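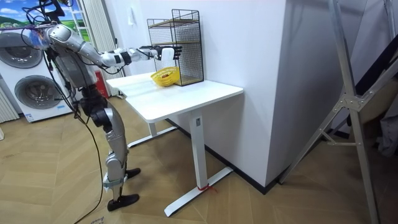

Posting this for people who are fighting a medical bill, which I did from spring until September. The bill was $2,788 for a visit that my plan was supposed to cover. It ended up at my copay. You don't need an office for this kind of work. A white desk with a wire rack on it is plenty of room, as long as the papers stay in one place until you're done.

First, ask for the itemized bill. What comes in the mail is a summary. Mine had four lines. The itemized one ran to 13 pages and took 2 phone calls to get.

Read it next to the explanation of benefits from your insurer. Match dates first, then codes, then amounts. I found the same lab panel on two lines with slightly different wording. Shalini Kaushik, who used to do billing for a clinic in Orndale, told me to look for that before anything else.
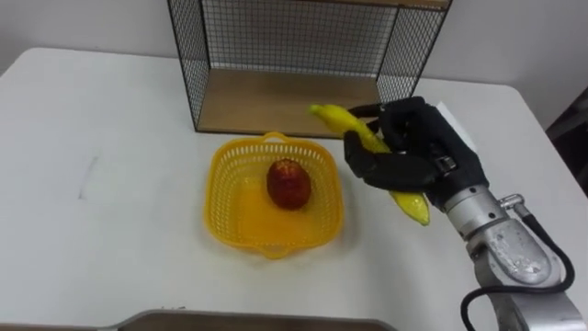 Once you have your list of problems, call the billing office and ask them to put the account on hold while it's under review. Ask for this by name – "billing hold." Mine said yes right away. Then ask them to note it on the account and read the note back to you.

Write down every call. Time, first name, reference number, what they said they would do. I used a cheap notebook, one page per call. Half the later calls started with someone telling me there was no record of the earlier one.

Send the appeal in writing even if the person on the phone says it's taken care of. Mine was one page. What happened, what I was billed, what the plan says, what I want fixed. Savita Gautam read it over and cut the paragraph where I complained about the hold music.

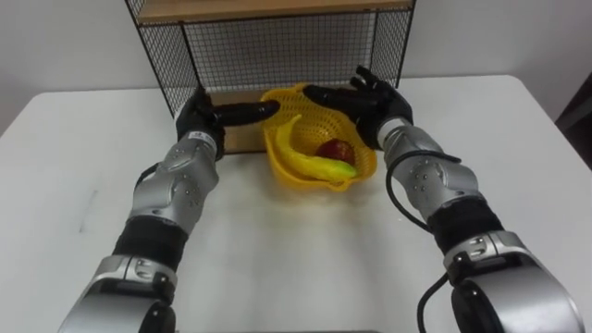 Certified mail, return receipt. I also uploaded a copy through the portal. The portal copy was "not found" twice. The mailed one had a signature from the Lotdale office.

The first appeal was denied. The letter gave a reason code and nothing else, so I asked for the full claim file. The visit had been coded as out of network under the wrong doctor.

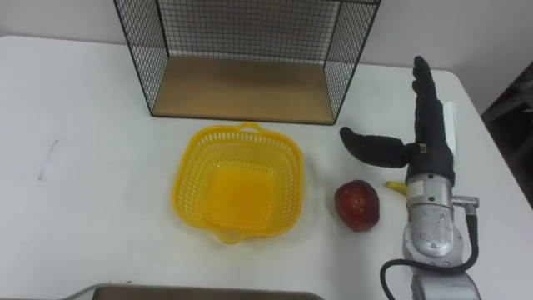

Second appeal: same letter, one new paragraph, plus the page with the wrong doctor's name on it. I kept that set apart from the old papers. Any open container will do for the current round, even a yellow plastic basket with slots in the sides. Everything else went in a folder in the closet.

The corrected bill came a few weeks later. I paid the copay and asked for a zero balance letter. Still have it.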